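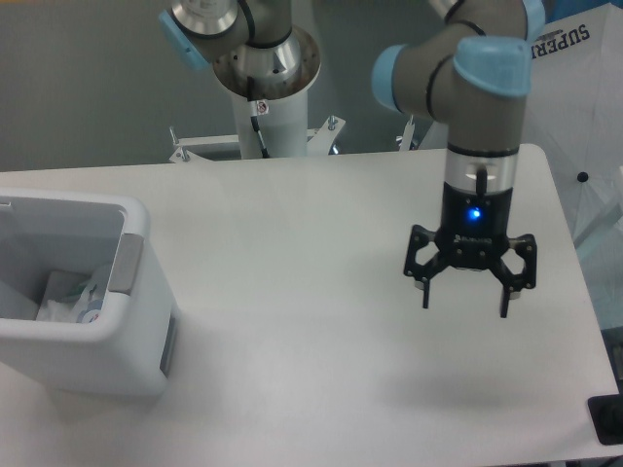
Open day at Lultora, Rurilholm

Notes typed up on the bus home and then a bit more at the kitchen counter, so forgive the order. Went with Carmela Quintana, who is fitting out the craft room at the Ponce Street library and wanted to look at worktables before signing for any. I tagged along. I like factories. Also I need a desk.

Getting in

Doors at 9:30, we got there a little after. Parking behind the loading dock, muddy, wear boots. Sign in, sticker badge, ear plugs in a bowl, coffee from an urn (weak). Groups go out every half hour and you can't wander. Our guide was Lutfa Kumarasinghe, nine years there, started in packing. Fast talker. Great guide. I missed maybe a third of it over the extraction fans.

The cutting hall

Big cold shed, sheets stacked flat at one end, dust everywhere in spite of the hoses. Everything starts as a full sheet and somebody has to decide how to get the most tops out of it. They had one of the cutting plans pinned up, covered in pencil. Offcuts go to shelves, then drawer bottoms, then a school in town that takes the small bits. Smell of hot sawdust. Carmela asked what happens when an order changes after cutting and Lutfa just laughed and kept walking.

Longest stop was at the corner station. Square corners are quick. Rounded ones take another pass and another person checking, and the small radius is the fussy one. You run your thumb around it, eyes closed, and if you can feel where the straight part stops it goes back. We all got to try on two sample tops. I picked the bad one right away, very proud. Then got the next pair wrong.

Finishing

Not allowed inside, you look through a window. Fair enough. Racks of tops waiting, labels hanging off them. Everything in there was white that morning, they batch by color and switch over in the afternoon.

Gloss vs matte took up most of the questions. A gloss top shows every lamp in the room, Lutfa says, and people send them back from offices for exactly that. Matte shows finger grease more, wipe it with a damp cloth and a drop of dish soap, no scouring pads, they will polish a shiny patch into it and you can't undo that. A man in our group had done precisely this. He went quiet.

The rooms upstairs

My favorite part, so I slowed down here and the group left us behind twice. Plain rooms, gray wall, white table, that's the whole look. The matte top really works against that gray. You get soft shadows on it and no glare, and the rounded corner takes the edge off such a big flat slab of white. I could live with a room like that. Carmela could not, she said it felt like a dentist, and she wants yellow walls.

Things I wrote down standing up there:

White is not one white. They have 3 on the card and next to the gray one of them goes slightly pink. Take the card home.

Rounded corners matter more when the table sits out in the room. Against a wall you only pass one side. I have a permanent bruise from my present desk so I'm sold.

A large top looks enormous in a small room and then shrinks the minute you put anything on it. Tape it out on the floor first. Milagros Bravo, from their showroom side, has people do this before she'll take the order, and she says most of them go down a size and a few go up.

Plain wall behind a worktable is restful. I have shelves behind mine and it's all I look at.

Legs and frames

Separate building, shorter stop. Frames are bought in from Binlow and only assembled here, which suprised me. Horácio Bastos runs that bench. He leaned his full weight on the middle of a long top to show us the sag, then bolted a rail under it and did it again, and no more sag that I could see. For a library, he told Carmela, get the rail. Kids sit on tables. He also said re-tighten the bolts after the first month, everybody skips it, then they call up about wobble.

Feet: get the adjustable ones. My floor slopes like a boat.

The hardware wall is right by the door, bins of bolts and feet and those little plastic caps. You can buy spares on the day, cash only, bring small bills. Got 5 felt pads when I needed four, that's how they bag them.

Lunch

Canteen open to visitors 12 to 1:30. Lentil soup, good. Bread, fine. The canteen tables are the company's own older ones and it was interesting to see them worn in. Edges hold up. Tops have gone a bit dull where the trays slide, a sort of track down each side. No one there seems to mind. Carmela took pictures of the edges, people stared.

Seconds sale

Starts at 2, in the tent. Go early, it was elbows. Tops only, no legs, leaning in rows with a chalk mark near the fault. Some faults I could not find even with the chalk pointing at it. Others, well, one had a gouge you could park a pencil in. No returns, no delivery, they'll help you tie it to the roof but the rope is yours to bring. We came by bus so that was that. Next time I borrow my brothers van.

Prices weren't up anywhere which annoyed me. You have to ask and then someone goes off to ask somebody else.

Talk by Vega Requena

Half an hour in the end room, folding chairs, on how they pick the range. Mostly slides. Best bit was about heights, they used to make one height and now there are two, the taller one for people who stand to work. She wants fewer shapes and gets pushed every year for more. Somebody asked about oval tops. Long sigh. They tried ovals once, people loved them at the show and bought rectangles.

Question time ran over and we had to leave in the middle for the bus.

Worth going?

Yes if you're buying for a room that gets hard use, or like me just enjoy seeing corners get checked by thumb. Small kids would be bored by the second building. Stairs to the upper rooms, there's a lift but you need to ask for the key at sign-in. Toilets by the canteen only.

Carmela is down for matte white, rounded corners, rail underneath, taller height for two of them. The library board still has to see it. I took the color card and a phone number, and I've got the tape on the floor already. Definitley going down a size.

Next open day is in April. They put up the list for seconds the evening before, on the gate, so if you live near walk past and have a look.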